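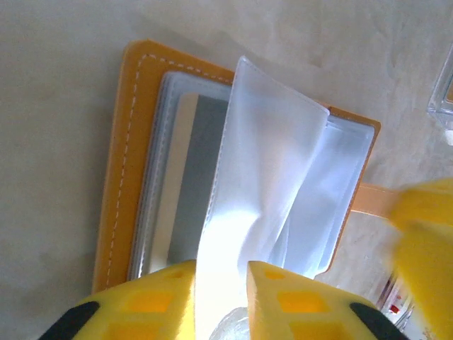

Wrist cam on the left arm, one sleeve standing up between the fingers

Gripper fingers keep grabbing two sleeves at once on a card holder task
posted in Two-arm setups

Hi all! I've got a two-arm bench cell at home and I'm having a ball with it. The current job is turning the pages of a card holder, the kind with clear frosted sleeves bound along the spine and a strap to close it. The left arm lifts a sleeve and the right arm stays over by the strap. When it works it's gorgeous to watch. My trouble is that out of 50 tries, 14 came up with two sleeves pinched together, and it got worse as the evening went on. Fingers are the soft yellow ones with the square pockets. I haven't touched them since January apart from a quick dusting. Is this a finger problem or a calibration problem? Where would you start?

Oria

Fingers first! Plastic sleeves love to cling, and grubby fingertips make it so much worse. My routine, which takes ten minutes:

Power the arm down and take the fingers off.
Wash them in warm water with a drop of dish soap. Get an old toothbrush into the pockets, they hold a surprising amount of fluff.
Rinse, let them air dry completely, and check for tears along the inside face.
Refit them, close the gripper slowly and look at the tips straight on. If one sits 2 mm ahead of the other, it'll scoop under the next sleeve every time.
Home the gripper again before you run anything.

Then drop your closing force a notch and have the arm come in at a shallower angle, so it catches the edge of the top sleeve and leaves the rest of the stack alone. Fanning the sleeves a little beforehand helps heaps too. I did all this on mine and had 16 clean lifts in a row, I was doing laps of the garage. Please post how you go, I love this kind of job!

Bastos

sounds like static to me. put a humidifier in the room

Andis

Static's worth a look, but "worse as the evening went on" makes me wonder about your zero drifting as well. Write down the closed position when you start up and again after an hour. If the number has moved, re-home between batches. Check the wrist camera bracket screws while you're in there, mine worked loose and every grasp landed a hair too deep. Great little project by the way, the strap will be a fun one when you get to it!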